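4.2 Segmenting demonstrations into sub-task labels

The planner in Section 3 works on sub-tasks, so every demonstration has to be cut into pieces before it can be used for training. We tried doing this by hand at first. An annotator watched the head camera stream, marked the start and end of each piece, and typed a short phrase. The phrases drifted within a few days. One annotator wrote "straighten cloth" where another wrote "smooth towel," and the language encoder placed the two further apart than we wanted. We replaced free typing with a fixed list of verbs and a fixed list of object names, stored in a small configuration file that Kodico reads at startup.

Kodico is our labeling and replay tool. It runs as a local web page and shows the head camera, the two joint traces, and the commanded hand targets on a single time axis. The annotator steps through the recording with the arrow keys. Kodico proposes cut points and the annotator accepts, moves, or deletes them. Proposed cuts come from three signals: a drop in the speed of both wrists, a change in the commanded finger closure of either hand, and a change in the nearest-object estimate from the perception module. A cut is proposed when any two of these fall inside the same short window.

The full set has 4000 demonstrations across the Asivville and Duddale task suites. Of these, 408 were labeled by two annotators so that we could measure agreement. The rest were labeled once. The verb list has 34 entries. We started with more and merged the ones that annotators mixed up most often, such as "set" and "place."

4.3 Bimanual states and the contact graph

A label alone does not tell the planner which hand is doing what. For each segment we therefore store a contact graph. Its nodes are the left hand, the right hand, the table, and every object in the task's object list. An edge means that two nodes are judged to be touching. Edges carry one of three values: contact, no contact, or unknown. The third value matters more than we expected when we wrote the first version of the software. In the head camera view the fingers often hide the thing they are holding, and they also hide each other when the hands come together. Forcing a yes or no on those time steps gave us a graph that flickered, and the planner learned to flicker with it.

Figure 4 shows three time steps from the tabletop suite, all from the head camera. The object list is the same in each, and the graphs are different.

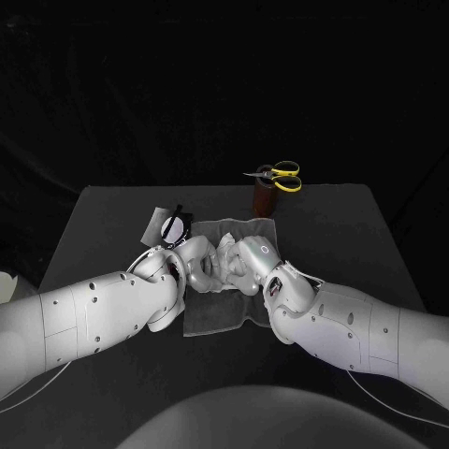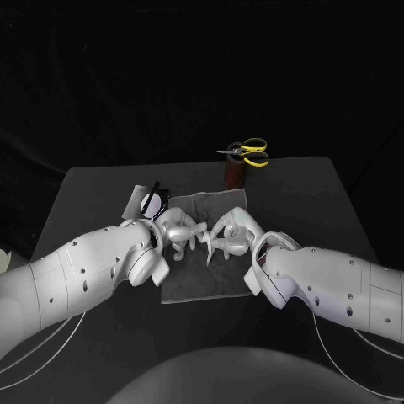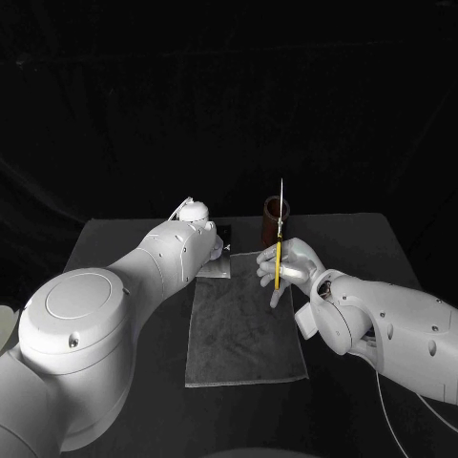 Figure 4. Head camera views from the Asivville tabletop suite. Top: both hands on a bunched light cloth. Middle: the fingertips close together above the gray cloth. Bottom: the left hand on a small flat object and the right hand holding a yellow-handled tool upright.

Unknown edges are filled in after the fact where possible. The fill step runs forward and backward through the recording. If an edge was in contact before the hidden stretch and in contact after it, and the commanded finger closure did not change, the edge is set to contact for the whole stretch. If the closure did change, the edge stays unknown. We do not try to guess the moment of release. An earlier version did, using a threshold on motor current, and it was wrong often enough on soft objects that we took it out. Cloth gives very little back through the fingers, and the current trace during a light grasp looks much like the trace in free air.

Hand-to-hand edges get a separate rule. The kinematic model gives us the distance between the two sets of fingertips, but the calibration error of the two arms adds up at exactly the place where they meet. We leave a margin around zero in which the edge is always unknown. The margin is set once per robot by the Subramaniam calibration routine, which moves both hands to a series of shared targets and records the disagreement. It takes a few minutes and we run it at the start of each collection day.

4.4 Perception module

Object names are assigned by an open-vocabulary detector with the task's object list as the prompt. We run it on every tenth frame and track masks in between. Two kinds of error were common.

The first was cloth on cloth. When a light cloth is on top of a gray one, the mask for the upper cloth tends to spread into the lower one along a soft fold, mostly where a finger casts a shadow across both. We added a depth check that removes mask pixels lying within a small distance of the fitted table plane. This fixed most of the spreading and introduced a smaller problem of its own -- flat corners of the upper cloth are now sometimes dropped. We accepted this, as the contact graph only needs to know whether the cloth is present near the hand and does not use its outline.

The second was thin tools. A narrow metal blade against a dark background is found easily in one frame and lost in the next, depending on how the light hits it. The handle is much more stable. For tools we now track the handle mask only and attach the rest of the tool as a fixed offset once it has been seen clearly in at least one frame of the segment. The offset is thrown away when the hand closure changes, in case the tool has turned in the grasp.

The black curtain used behind the Asivville table helps with false detections. The Duddale recordings were made in front of open shelving, and the detector regularly found extra cups there. We mask out everything past the back edge of the table in both suites so that the same code runs on both. The table edge is found once at the start of each recording from the depth image.

The robot's own arms are removed from the detector input by rendering the arm meshes at the measured joint angles. The cables are not part of the meshes and stay in the image. They caused fewer false detections than we feared, except on recordings where the object list included "string" or "charging cord." For those tasks we added a rule that ignores any cable-like mask that touches a rendered arm.

4.5 Planner interface

The planner receives the current contact graph, the last accepted sub-task label, and the task instruction. It returns the next label and an assignment of each object in that label to a hand. The assignment can be left, right, or both. It runs once at the end of every segment and again if the controller reports a stall, defined as 900 control steps without any change in the graph.

The most useful change we made here was to let the planner return "hold" for one hand while giving the other hand a new sub-task. Without it, a hand that had finished its part would go back to its rest pose and let go of whatever it was steadying. This came up on every task in which one hand pins something flat and the other fetches a tool. With "hold" available, the idle hand keeps its last commanded pose and closure until it is given something else. The controller treats a held arm as an obstacle for the moving one and plans around it.

Collision checking between the two arms uses simple capsules in place of the full meshes. The capsules are larger than the real arms, so the checker rejects some poses that would be fine. When both hands have to work within a few centimeters of each other, we shrink the hand capsules and lower the speed limit together. The two settings are tied in the code and cannot be changed separately. This was added after a test in which one had been changed and the other forgotten. Nothing broke, but one wrist housing picked up a scratch.

4.6 Label agreement

On the demonstrations labeled twice, annotators agreed closely on verbs and object names. They agreed less on cut points. Most of the disagreement was over where a grasp ends and a move begins. Annotators who relied on the video placed the cut at the first visible lift. Those who relied on the joint traces placed it at the end of finger closure, which comes slightly earlier. We changed the written guide to say that the joint traces decide, and the later batches are more consistent. We did not go back and relabel the earlier ones.

Unknown edges were most common in cloth tasks, followed by tasks in which a tool is passed from one hand to the other. Adding a second camera at table height would remove many of them. We chose to stay with the head view alone for the main experiments, since all of the Duddale recordings have only that view, and mixing the two kinds of input would make the comparison in Section 5 hard to read. A version of Kodico that accepts a second stream has been in use since March, and the file format already leaves room for it.

Segments with more than half of their edges unknown are kept in the set for training the low-level controller but are not shown to the planner. Early runs that included them produced a planner that asked for the same grasp again and again, even when the commanded closure showed that the hand was already shut. Dropping them was enough to stop this and no change to the planner itself was needed.

34 comments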